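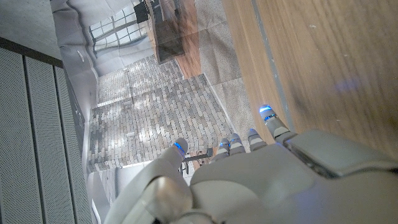
Friday, May 12, 2023

Oak table, brick room. Second entry on this one, the first is in the February pages under "Sturken table, edge."

Cleared the top this morning and went over it with a dry cloth, then a barely damp one, then dry again. Always with the grain. Left it a half hour before looking at it properly.

Condition of the top. Color is still the warm honey I wrote down in February, maybe a touch deeper toward the window, though I would not swear to it without the sample block next to it and the block is at Goodall. Grain is fine and straight. A few tiny pale specks, which I first took for dust. They did not come off with the cloth. I tried a fingernail on one and it is level with the surface, so it is either in the finish or under it. Leaving them alone. Light scuffs in the same area, none that I can feel. They only show when you get your head down low and look toward the light.

Did not sand anything. The note from February says "sand if scuffs get worse" and in my opinion they have not. If somebody disagrees, please try it on the offcut first with 400 and compare before touching the top.

Wax. We have two on the shelf, the Gralero paste and the older tin from Nundcombe that has lost its label. I used the Gralero on the offcut only. One thin coat, 24 minutes, buffed with the cotton rag. It came up a little shinier than I want for a table people work at. Second try on the other half of the offcut with less wax and a longer wait, 49 minutes this time (I was on the phone, it was not a plan). Better. Softer look, no drag under the hand. Both halves are marked in pencil on the back, A and B. B is the one I would go with.

Question for whoever does the full top: do it in one go or in halves? I lean toward one go. The top is large enough that a seam between two sessions would show in side light, and side light is what this room has.

Edge strip. The thin gray strip along the side is the part I was more worried about. Ran a thumb along the whole length of it, slowly, both directions. No lifting. In February I had a spot near the corner where a sheet of paper would slide under, and I put a dab of glue in and taped it down overnight.

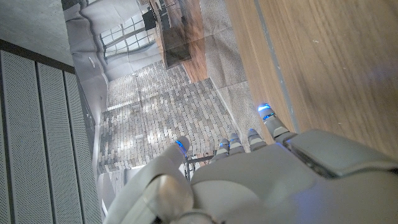

Tried the paper again at the same spot today and it would not go in. Tried it at 4 other places along the strip, same result. I am calling that repair finished. There is a faint line of old glue on the floor side that could be cleaned up with a plastic scraper. No metal scraper near the strip, it marks easily.

When waxing, tape over the strip before starting. Paste gets into the join between it and the wood and dries there, and picking it out is slow work. The low-tack tape is in the second drawer. The brown tape is not for this.

Glare. Got down to table height again after lunch to see how bad it was. The surface is smooth enough that it picks up a haze at low angles, and depending on where you stand it makes the grain hard to read. I would rather have less of that than more, which is another point for the B treatment. Moving the table a little farther from the window might help too, but then the walkway gets narrow and we had complaints about that before.

Floor. While I was down there I looked at the pavers by the table. Grit sits in the joints and a broom mostly pushes it from one joint to the next. Vacuum with the narrow nozzle does it, one joint at a time, tedious. I did the strip nearest the table and stopped. It should be done before waxing and then left alone until the dust settles. Grit on a fresh wax coat is how you get new scuffs.

Checked for rocking as well. Pressed on each corner with my full weight on my hands. Slight movement at the corner nearest the window, none at the others. Put a folded card under that leg for now. Brick is never going to be flat, so this wants a proper felt pad cut to thickness. Card is two layers of cereal box if anyone wants to match it.

Still to do:
Bring the sample block back from Goodall.
Vacuum the rest of the joints.
Felt pad for the window corner.
Old glue line, plastic scraper.
Tape the strip, then full top with Gralero, thin coat, B timing.
Throw out the Nundcombe tin or find out what is in it.

Please no mugs straight on the wood until the wax is on. Cork mats are on the shelf by the sink.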